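3.2 Desk height and surface reflectance

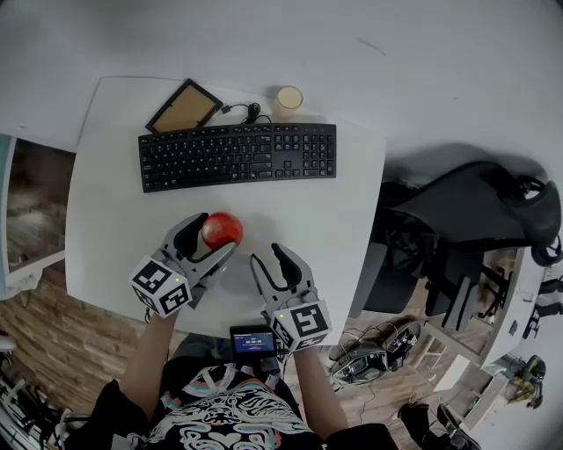

Figure 4. Seated position at a white rectangular desk, with the keyboard placed across the middle of the work surface.

Workstations were surveyed at two office sites, Falldale and Gorbridge. Both sites had replaced their dark desktops with white ones before the survey began in November. Illuminance was measured at the center of each desktop with the ceiling lights on and the blinds closed. The target value was 400 lux. Readings were repeated after lamps had run for 100 hours, following the Noguchi procedure described in Section 2.

White surfaces raised the luminance of the area next to the keyboard, and the contrast between dark keys and the desktop (Figure 4) was higher than at the older workstations. Reports of eye strain did not follow this difference closely. At Gorbridge they were more strongly related to the position of the window than to desktop color. Desk height had no clear effect at either site. Lamps with a rated output of 2000 lumens gave the most even readings and were kept for the second survey round.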